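Sorting brushes, sponges and long utensils

Most of the mess by a sink comes from things that are all a different length. Tongs won't go in a drawer with the teaspoons, a washing-up brush falls over in a mug, and sponges end up wherever they were dropped. Clear plastic containers deal with most of it, and you don't need many.

Start by taking everything out from under the sink and from the utensil drawer and putting it on a table. Throw away any sponge that smells and any brush with bristles bent flat. Wash the rest in hot soapy water before it goes back, handles included.

Long utensils do better lying down than standing in a jar. A low rectangular container holds tongs, spatulas and anything with a silicone head. Put the tongs in first, lengthwise, then fit the rest round them. If a head sticks up over the rim, leave it. It makes that one easy to find.
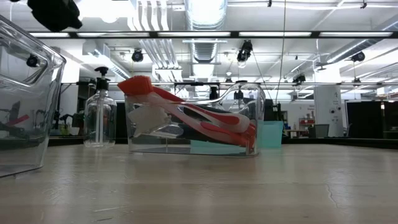

Measure the shelf before you buy. I bought mine in Lomham without measuring and had to take one back. Check the height as well as the length, and allow for the pipe if it is going under the sink.

Cleaning brushes are the other way round and want to stand up with the bristles at the top. Water runs down the handle and collects in the bottom of the holder, so tip it out every couple of days and wipe it dry. Keep brushes for dishes apart from brushes for tiles and taps. Different colours help if more than one person does the washing up.

Sponges get a bin of their own. Use one wide enough for them to lie without being squashed, and wring them out first. A lid is no use here. 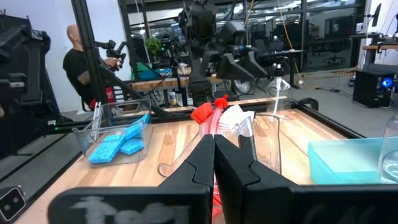 Washing-up liquid can go in a clear pump bottle, which lets you see when it is getting low. If you decant more than one product, label each bottle, and never mix two cleaners in the same one. Bleach stays in the bottle it came in. A stiff pump usually comes right if you run warm water through it.

Cloudy plastic can be soaked in warm water with a cup of white vinegar for an hour, then rinsed. Don't use a scouring pad on it as the scratches will hold dirt. Old label glue comes off with cooking oil and a dry cloth.

Go through the lot again in December, before the cooking gets heavy, and replace any spatula with a split edge.

Yasaman Shojaei
July 20, 2020

Related tips
Getting limescale off a kettle
Drying tea towels indoors
How to sharpen kitchen scissors
What to keep under the sink
Cleaning a wooden chopping board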